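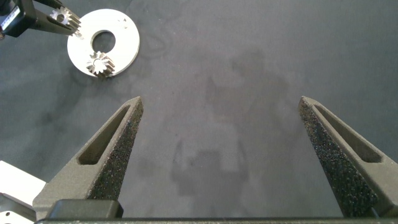 Unit 3: Gutting and chilling the catch
Notes for the evening group, Grultbridge. Prepared by Kofi Fiadzo.

In the previous unit we learned how to kill the fish quickly and how to bleed it. Now we continue with the gutting. Please read these notes before you come to the practical, and bring your own apron.

When to gut
A fish with a full stomach spoils faster than one with an empty stomach, and mackerel which was feeding is the worst case. The enzymes in the gut continue to work after death and they soften the belly wall. If you find that the small bones stand free from the flesh inside the belly, the fish has waited too long. We call this belly burst. Such fish can not be sold as first grade.

How to cut
Put the fish on its back, or on its side if it is a large one. Enter with the tip of the knife at the vent, with the edge turned up, and open towards the head. Keep the cut shallow - the liver and the gall bladder lie very near. Green bile leaves a bitter taste and a stain. If you break the gall bladder, rinse at once with clean cold water.
Then cut the gullet behind the gills and pull everything out in one movement. The dark line under the backbone is the kidney. Open the membrane with the knife and clean it with a spoon or a stiff brush.

Ice
Use flake ice for small fish and fill also the belly with it. Lay the fish with the belly down, so the melted water runs out and does not collect inside. The box must have drain holes. Put ice first on the bottom, then fish, then ice again, and finish with ice on top. The temperature should be near 0 degrees, but the flesh should not freeze.
Akosua Odoi will show the packing of a full box at the Husham landing place, where 17 boxes are prepared for us.

Words to learn
Vent: the opening at the end of the gut.
Gullet: the tube from mouth to stomach.
Rigor: the stiff state after death. Do not bend or straighten a fish by force in this time, the flesh will gape.

For next time
Read chapter 7 in the course book and write half a page on why a flatfish is gutted with a shorter cut.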